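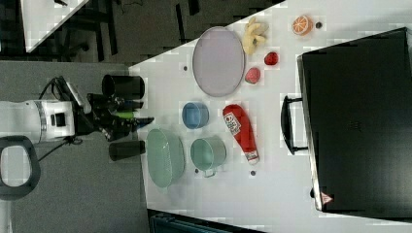 How do I stop my dishes from rattling when a train goes by?
Put something soft between them. Felt circles, coffee filters or cut-up old T-shirts all do the job, and a strip of rubbery shelf liner underneath keeps the whole stack from creeping forward.

I love living by the tracks in Rustville, but the freight line got much busier last November and my cabinets started singing along! Start with the doors. Stick a small felt bumper in each corner, then tighten the hinge screws while you're in there (I had 15 loose ones).

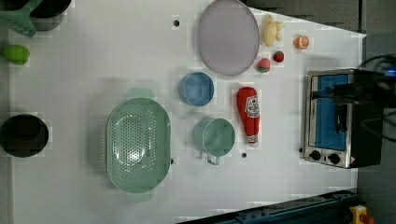
Glass lids are the next noisy thing. Stand them upright in a rack with a folded dish towel in between, and pull the rack a finger's width away from the wall.

Windows take more patience. Imani Kowalczyk up the street swears by foam weatherstrip pressed into the sash, and her bedroom is wonderfully quiet now. Clean the groove first or the tape will peel within a week.
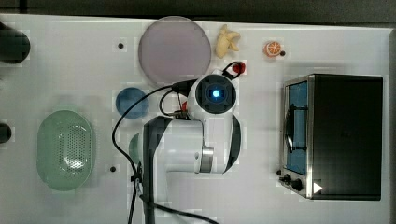

Then do the picture frames: two dabs of putty on the bottom corners, pressed flat and left overnight. Check them again every three months, especially on the track side of the house.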